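The long game

Every family has a board game it is no longer allowed to play. Ours was a trading game called Trodance, bought one wet November in the market town of Otton, and it was put away for good after an argument about wool.

I mention the wool only because people who don't play games tend to think the arguments are about winning. They are about rules. Specifically, they are about whether page 3 of the rule booklet, which says a player "may then trade", means once, or as many times as they like until everyone else has gone to make a sandwich. My aunt took the second view. She was still trading when the sandwiches were finished.

The rules of a game are the only legal document most of us will ever read for pleasure, and we read them badly. The usual method is for one person to skim them aloud in a tired voice while the others fiddle with the pieces and say "we'll pick it up as we go". You don't pick it up as you go. You pick up something near it, and then play that for 17 years, until a visitor asks why you put the fine money in the middle and the whole marriage has to be looked at again.

House rules grow like this. In the village of Cruickshank, where I lodged for a winter, the pub had a dominoes league with a rule that you couldn't play a double blank after last orders. I asked where it came from and was told it was in the book. The book was fetched. It wasn't in the book. The rule was kept, and I was given to understand that it had been perfectly safe until I started asking.

I have some sympathy. A printed rule was written by a stranger in an office. A house rule was won in your own kitchen, usually by your grandmother, often by cheating. When people say they're playing "properly", they mean the way it was done on the carpet in front of the gas fire when they were eight, with the dog lying on part of the board.

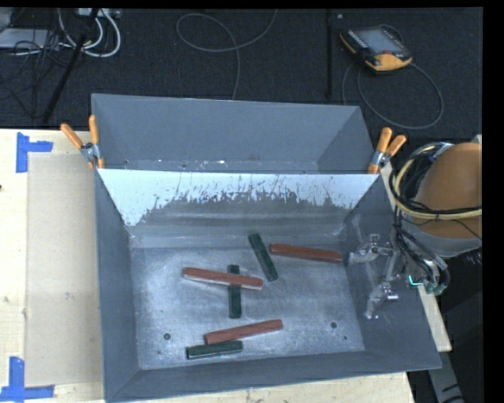 The instructions themselves have got worse, or at least longer. The last game I was given came with a booklet of 80 pages, including a glossary and a short story. It took an evening to read and a second evening to punch out the cardboard. There was a "quick start" sheet, which sent me to page 31. I found myself longing for the sort of game that explains itself, where you could tip out a few reddish-brown blocks and a few dark green ones, see one lying across another in a cross, and have the makings of a contest before the kettle boiled. Reds against greens. If yours is on top, well done. You could fit it on the back of a bus ticket, though my aunt would want to know what happens if they're only leaning.

And she'd be right to ask, which is the trouble. A short set of rules is only short until two people want different things from it. Then you need a line about leaning, and another about what counts as touching, and one about sleeves. The 80-page booklet was probably a bus ticket once, before it met the public.

There is a shop in Itar that sells nothing but second-hand games, more than 1,000 of them, piled up to the ceiling with the price on a sticker. I go in twice a year and come out with something I don't need. The games themselves are often missing a piece or a dice. What they nearly always have, folded into the lid, is a sheet of somebody's handwriting. "No buying on first go." "Hat goes first." "If Dad is banker he can't also lend." You can reconstruct an entire falling-out from four lines of biro.

I bought a copy of Trodance there last spring, for less than the price of lunch. It was complete, down to the little bags. The previous owners had gone over page 3 in red ink, underlined "may then trade" twice, and written ONCE in the margin. Beneath it, in a different hand and with rather more pressure, was the word NO.

I've put it on the shelf above the bread bin. My aunt is coming for Christmas, and she has asked whether we've still got the old one.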